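**1/** Os debo este hilo desde el sábado y ya me han preguntado varias personas si me he olvidado. No me he olvidado, es que volví cansadísima, con los pies como dos panes, y quería contarlo con calma. El 1 de agosto estuve en la jornada de puertas abiertas de Jelbridge, la de robots para tareas domésticas, y me lo pasé como una cría. Hilo largo, aviso, id a por algo de beber.

**2/** Para quien no me siga desde hace mucho: yo de robots sé lo justo. Trabajé media vida en una lavandería de hotel y lo que sé es doblar. Sábanas, toallas, albornoces, fundas de edredón de esas que te tragan entera si no las coges bien por las esquinas. Así que cuando leí en el programa que iba a haber una demostración de «manipulación de textiles», me apunté antes de terminar la frase.

**3/** Llegué pronto (siempre llego pronto, es un defecto de familia) y ya había cola. Repartían unas tarjetas con un número para los turnos y a mí me tocó el 16. Delante tenía a un padre con dos niñas que querían saber si el robot tenía nombre, y detrás a un señor muy serio con un cuaderno que acabó siendo la persona más simpática de toda la mañana.

**4/** La bienvenida la dio Dezső Hegedűs, que lleva la parte de demostraciones. Habla un castellano estupendo, un poco cantarín, y nos pidió una cosa que me gustó: que preguntáramos todo lo que nos pareciera una tontería, que para eso abrían la puerta. Una de las niñas le tomó la palabra al instante y le preguntó si los robots se cansan. Le contestó que las baterías sí, y que las personas que trabajan con ellos, muchísimo más.

**5/** Primero nos enseñaron un brazo montado sobre una mesa, al que llaman Lotico. Estaba colocando vasos de plástico en una bandeja. Iba despacio, mucho más despacio de lo que yo me esperaba por los vídeos que circulan por ahí, y se le cayó uno. Lo recogió al segundo intento y aplaudimos todos como si hubiera marcado un gol. Creo que le cogimos más cariño por el vaso caído que por todos los demás.

**6/** Y luego vino lo mío, los textiles – qué ganas tenía. Yo me imaginaba una cadena, un mostrador de acero, algo de fábrica. Pues no, se trabaja en dormitorios, con camas de verdad y ropa de la que tiene cualquiera en casa. La persona coge unas pinzas con la mano, hace la tarea como la haría siempre y de ahí se sacan los ejemplos con los que después aprende el robot.

**7/** Me costó un ratito entenderlo, lo confieso. Yo pensaba que al robot le escribían las instrucciones una por una, «ahora levanta, ahora dobla, ahora gira». Dezső me lo explicó con paciencia: para una tela eso es casi imposible, porque no hay dos veces que caiga igual. Y ahí le dije que eso mismo se lo podía haber contado cualquiera de mis compañeras de la lavandería, y se rio mucho.

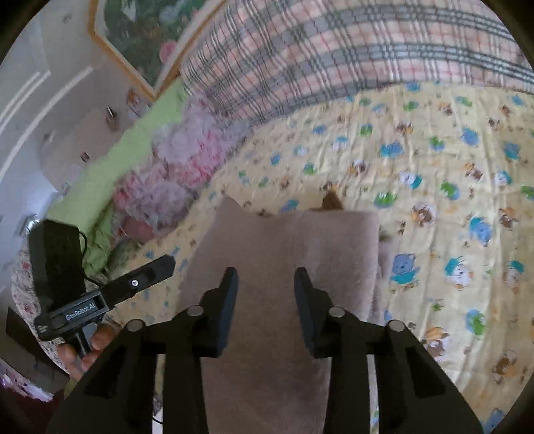 *Texto y foto: el hilo de las puertas abiertas de Jelbridge, 1/8*

**8/** Fijaos en la toalla, tan gordita, entre los dos dedos negros. A mí es que me enternece. Con un tejido de ese grosor yo meto la mano por debajo y ni lo pienso, la palma va notando dónde está el canto. Con dos dedos rectos tienes que decidir de dónde pellizcas. Si coges solo la capa de arriba, se te abre el doblez entero. Si coges demasiado, arrastras la colcha detrás.

**9/** (Y la colcha de los ositos, por favor. Yo tuve una parecida para mis sobrinos y me dio una nostalgia tremenda. Si alguien sabe dónde se encuentran colchas amarillas con bichitos de colores como esos, que me escriba, lo digo totalmente en serio.)

**10/** Otra cosa en la que yo no habría caído nunca: los estampados. Tõnu Org, que es ingeniero y lleva el trabajo con telas, nos explicó que una toalla lisa sobre una colcha llena de dibujos es un ejercicio muy bueno. Al programa le toca separar qué es toalla y qué es cama, y lo que a nosotros nos parece evidente a él le cuesta. Por eso, nos dijo, procuran que haya de todo: lisos, cuadros, flores, peluche.

**11/** Le pregunté cuántas veces hay que repetir una misma toalla. Me dijo que en la sesión que tenían esa mañana el objetivo eran 100 dobleces y que llevaban 75. ¡Setenta y cinco toallas antes del mediodía! Le dije que en mi época eso se hacía con la radio puesta y criticando a la gobernanta, y que a lo mejor les hacía falta una radio.

**12/** Después nos dejaron probar. Veinte minutos por grupo, no mucho, pero suficiente para hacer el ridículo. Yo entré muy chula, con mis años de oficio, y la primera toalla me quedó como un gorro. La mano quiere hacer cosas que la pinza no hace: alisar, sacudir, dar ese golpecito final con el canto de la mano que deja el doblez marcado. Lo echas de menos muchísimo.

**13/** A la tercera ya le fui cogiendo el aire. El truco, si a alguien le sirve, es no apretar de más e ir por la esquina, acompañando la tela en lugar de tirar de ella. El señor del cuaderno, en cambio, la dobló bien a la primera. Jubilado de una sastrería, me contó luego. Así ya se puede.

**14/** En la zona del café había un panel de un proyecto que se llama Junavov, pensado para personas con poca fuerza en las manos. Esta parte me tocó más de cerca, porque mi madre dejó de poder tender sola y aquello fue para ella un disgusto más grande de lo que nos dejó ver. La idea es que el aparato te acerque la ropa ya separada y doblada a medias, y tú termines. Pregunté cuándo estaría y me respondieron sin adornos que todavía falta bastante. Se lo agradecí.

**15/** También les planteé la pregunta incómoda, la del trabajo. Las camareras de piso y las lavanderas cobran poco y acaban con las muñecas destrozadas, y yo quería saber qué pensaban de eso. Tõnu me dijo que él no me podía prometer lo que harían los hoteles con una máquina así. Me habría gustado una respuesta más redonda, pero prefiero esa a un folleto. Seguimos hablándolo un buen rato junto a la cafetera.

**16/** Cosas prácticas, que me las habéis pedido: la entrada era gratis, con inscripción previa. Hay que llevar zapato cerrado. Se entra por la puerta lateral del edificio Kovács, la principal estaba cerrada y di la vuelta entera a la manzana con aquel calor. Hay ascensor. El café, regular. Las galletas de canela, muy buenas.

**17/** Para ir con niños, yo diría que sí, sobre todo por la parte de probar. Las dos niñas de mi turno salieron encantadas y le pusieron al brazo de los vasos Manolo, así que para mí ya no hay Lotico que valga.

**18/** Gracias a Dezső, a Tõnu y a todo el equipo por la paciencia con esta preguntona. Me dijeron que quieren repetir más adelante, todavía sin fecha. Si me entero, lo pongo por aquí. Y lo de la colcha sigue en pie, tengo los mensajes abiertos.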